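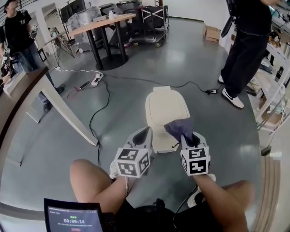 Cloth exercise with the two hand grippers. The right one holds the dark cloth over the edge of the white seat-like object.

Robotics Club Pillen — Gallery, December 2018

Welcome to the picture page of our club. This year the students work on a project with the name Tendix: they do small household tasks with grippers in their hands, and later the robot arm should learn from these recordings. We started in October, and our goal is 1,000 recordings until summer.

Each student makes 30 recordings of one task and then changes the place with a partner. Corina Hofstetter looks after the recordings, Urs Lanz repairs the grippers. New members are welcome — please write to Corina.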